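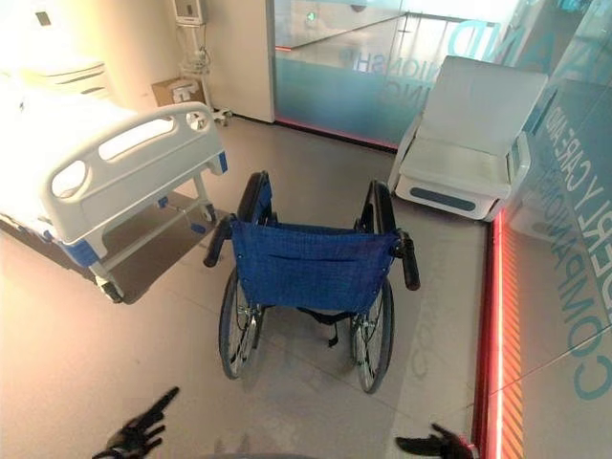

Home Courses Jobs Find us Contact

Stultetti > Work with us > Practice room

Practice room attendant, part-time

Stultetti teaches people to look after their elders without wrecking their own backs. Our practice room in Griltham needs someone to run it 16 hours a week, starting in August.

The bed gets made. Then a learner unmakes it, with feeling, and you make it again. You will fold and unfold the wheelchair more often than you fold your own laundry, check the brakes and tires, and keep the tiled floor clear enough to steer across. Learners park like they do at the supermarket – you will need patience and decent shoes.

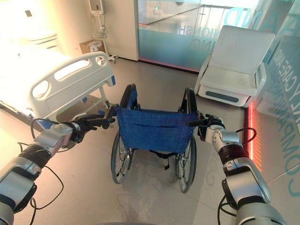

You will also play the patient when a class is short. The part has no lines, though complaining is encouraged.

We ask for 2 years in home care, nursing or anything else involving beds and other people. Pay is $21 an hour. Mornings start at 8, and the coffee is bad.

Send a short letter to the Griltham office. Please don't tell us you are passionate about casters. We had one of those.

Contact | © Stultetti | Back to top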